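# How to Air-Dry Wavy Hair Without the Frizz

I spent years blasting my waves with a hot dryer, and I love how they look now that I've quit! This is the routine Jamila Bhuiyan taught me at her Plumness salon, and it works on anything from chin length to halfway down your back.

**You'll need:** a leave-in conditioner, a light gel, a wide-tooth comb, 3 duckbill clips and a soft microfiber towel.

1. Comb your conditioner through in the shower, while your hair is still soaking. Start at the ends and work up.
2. Tip your head forward and squeeze the water out with your hands.
3. Scrunch with the towel, one handful at a time, from the ends toward the scalp. No rubbing!

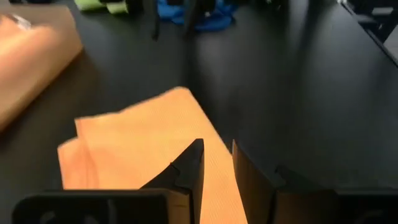
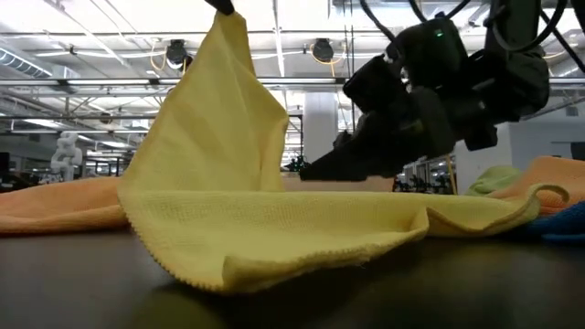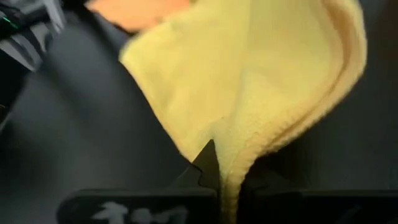
4. Smooth the leave-in over the lengths, then scrunch in a nickel-size blob of gel. Thick hair can take double.
5. Find your part now — it's a pain to move later.
6. Slide the clips in flat at the roots along your part and leave them for 15 minutes. You'll get so much lift on top.
7. Take the clips out and let everything dry. Hands off! Mine needs a couple of hours, longer in January.
8. Once it's fully dry, the gel will feel crunchy. Scrunch it out with dry hands and shake your roots loose.

For day two, mist the front pieces with water and twist them around your finger while you make coffee. If you sleep on your waves, gather them in a loose pile on top of your head with a silk scrunchie. They bounce right back in the morning, and I still get a kick out of it.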